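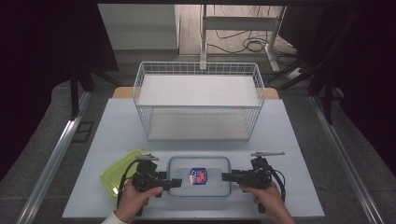
Posted by M. Okeke, lab manager and reluctant keeper of the spreadsheet

The equipment request for next year is due at the end of March, and I have been staring at line 18 since breakfast. Line 18 says "grippers, hand-held, pair." Last year I put down one pair and felt thrifty. Then the second operator at our Ustville room spent most of the fall watching the first operator work, and I was paying both of them.

So this year it's three pairs. The grippers are the easy part to defend, being black and mechanical and looking like money. The trouble starts further down. Finance at Gresthorpe will wave through a tripod without blinking, then send me a note about a wire basket. Why do we need baskets? Why so many plastic containers, and must they have lids? Yes, they must. Putting a small packet in a clear box is half of what we do all day, and lids go missing faster than anything else I buy.

I have 99 dollars set aside for cables and power strips. That was optimistic when I typed it and it's funnier now. Every new pair of grippers comes with more cable to trip over, and I'd like a proper floor channel, but the quote from Fluswood came back at almost 31 times what I had in mind – I assume it's a very nice channel.

The table stays. I priced an adjustable one, admired it for an afternoon and closed the tab. Same with the shelving. If anything gets cut I'd guess it will be the spare tripod, so I've listed two spares, and I will look wounded when they take one away.

Still to do: get a second cable quote, and find a more impressive name for "basket."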